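Visit report: Mahrous mushroom farm, spring open day

The April open day at Mahrous started at 9:30 a.m. in the packing shed. Iman Hamdy, who manages production, took our group of growers through the spawn room, the incubation building and two of the fruiting houses. Dalia El Fassi handled questions on outdoor logs at the end. These are my notes, in the order we walked.

Substrate. The farm runs oyster mushrooms on chopped wheat straw and shiitake on supplemented oak sawdust. Straw is pasteurized in a steel tank with a false floor, held at temperature overnight, and drained on a sloped slab before spawning. Hamdy aims for straw that gives up a few drops when squeezed hard in the fist. Straw that runs freely goes back on the slab. The sawdust blocks are mixed in a Trumik paddle mixer bought used from a feed mill. It leaves dry pockets in the corners, so the operator stops it once per batch and scrapes down by hand.

Spawn. Grain spawn is bought in from Cadetti and kept in a walk-in cooler. The farm made its own until the winter before last and gave it up after repeated losses to green mold. The old lab room is now used for storing filters and bags. I asked whether bought spawn had paid for itself. Hamdy said the invoice is larger and the discard pile is smaller, and that she had not separated the two in the books.

Incubation. The building holds 3559 blocks when full. It was not full on the day. Racks are on casters, five shelves high, with the top shelf left empty in summer because of the heat under the ceiling. Block temperature is checked with a probe in the core of the block. Air temperature is logged too, but she does not steer by it - a block in the middle of a loaded rack can run well above the room.

Fruiting. Both houses we entered are insulated hoop structures with a gravel floor. Fresh air comes in through a perforated duct along the ridge. Humidity is from a Workel fogger on a timer, with the nozzles pointed at the side walls to keep droplets off the caps. The first house had gray oyster at the pin stage. The second had been picked that morning at 6, and the stems left behind were being cut off the bags with a short knife. Mahrous takes two flushes and then sends the bags to compost. A third flush does come, but it is light and brings fungus gnats with it.

Gnats were the main subject of discussion in the second house. Sticky cards hang at both ends and are changed when the crop changes. The door has a screened vestibule, and visitors were asked to close one door before opening the next. Several in our group did not.

Outdoor logs. The yard behind the fruiting houses holds 299 oak logs in crib stacks under shade cloth. El Fassi inoculates in early spring with sawdust plugs and seals with cheese wax. She soaks the logs overnight to force fruiting, then rests them for eight weeks. Yields are lower than from blocks and the season is short, but restaurants pay more for the log-grown shiitake and she has no trouble selling it. Bark loss is what ends a log's useful life on this site. She handles them by the ends and does not drop them.

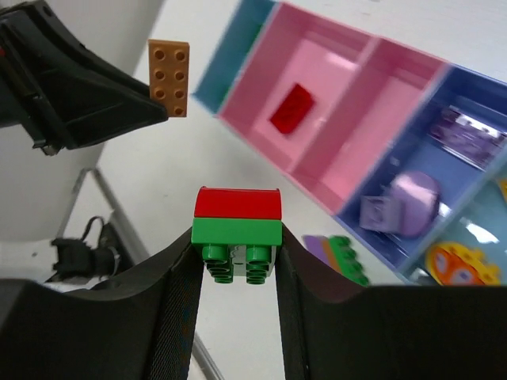 On the drive home I went back over the log figures. At our site the shade is thinner and the well is weaker, and soaking would have to be done in a stock tank, a few logs at a time. I plan to put up one small stack next spring with the same wax and plugs El Fassi uses, and to keep the rest of our oak for sawdust. The probe for core temperature is a cheaper change, and I have already ordered one.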